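Skirkside Diaries

Home » The Workshop » Robot budget, round two

Robot budget, round two (bring snacks)

So I finally sat down and did the sums for the second arm, and I've been grumpy ever since. If you've been reading for a while you'll know we run a very small linen and towel folding setup here at Skirkside, and that the grand plan was always to have two arms working side by side by December. The grand plan did not include a spreadsheet. It does now!

The budget is $4000. That's everything: the arm, the fingers, the little wrist camera, the power supply, postage and whatever I forget. I always forget something. Last time it was cables, and I ended up paying more for one long cable than I'd paid for my work boots.

I've got it down to two contenders. The Skukero is the one I want, because the wrist camera mount is built in and you don't have to muck around with brackets. The Istell is cheaper and everyone on the forum seems to love it, but the camera bracket is extra, the gripper is extra, and by the time I'd added it all up the gap was only $393. For that money I'd rather have the one that comes in a single box with a manual I can read. (The Istell manual is 4 pages long and two of them are safety stickers.)

Now, fingers. If you're budgeting for your own setup please, please put spare fingers on the list from day one. I had them down as a "maybe later" item and that was silly of me. We do all our practice on folded cloth, grabbing at the edge where it doubles over, and the fingers spend their whole lives rubbing on the table top. The tips get little chips and the edges go all worn and pale. I've put four pairs in the new budget and I've coloured that row green so I can't sneak it out again when the total creeps up.

The table top also needs a line of its own. I priced a fancy one from Caldeira with adjustable legs and a lip around the edge, and oh it was lovely, and oh it was nearly $1000. A quarter of the lot, on a table! So the plan is to keep the plain off-white surface, smudges and specks and all, and give it a proper scrub before the new arm turns up. Towels don't care. I might go for a darker top down the track, as pale cloth on a pale table gives me grief when I'm going back through the pictures, but the pinks and darker colours are fine on it.

Things I've crossed off so far: the second monitor, the nice chair, a rolling cabinet, and a label printer (I cried a bit over the label printer). Things I've put back on after crossing them off: the label printer.

I'm also setting aside some money for cloth. It sounds daft when the house is full of towels, but you want a decent spread of thicknesses and they need to be ones you don't mind getting pinched and dragged about all day. The op shop is brilliant for this. Go early in the morning, before the good ones are gone, and feel everything. Fuzzy ones behave very differently to flat cotton, and I want plenty of both before I start on the two-arm folds.

Still undecided on the warranty. Skukero want extra for the second year and I keep going back and forth on it while I do the dishes. If you've had to claim on one, leave me a comment and tell me how it went, especially the postage side of things, as I've heard you pay to send it back yourself. I'll put the order in once I've made up my mind, and I'll post the final spreadsheet for anyone who wants to copy it.
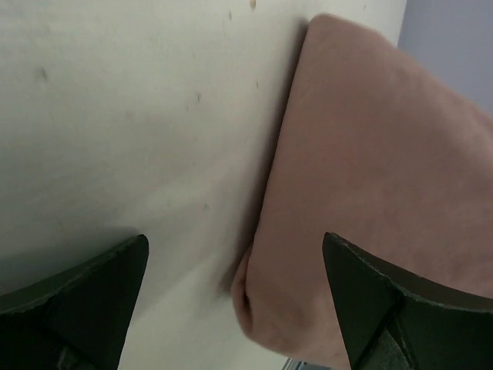
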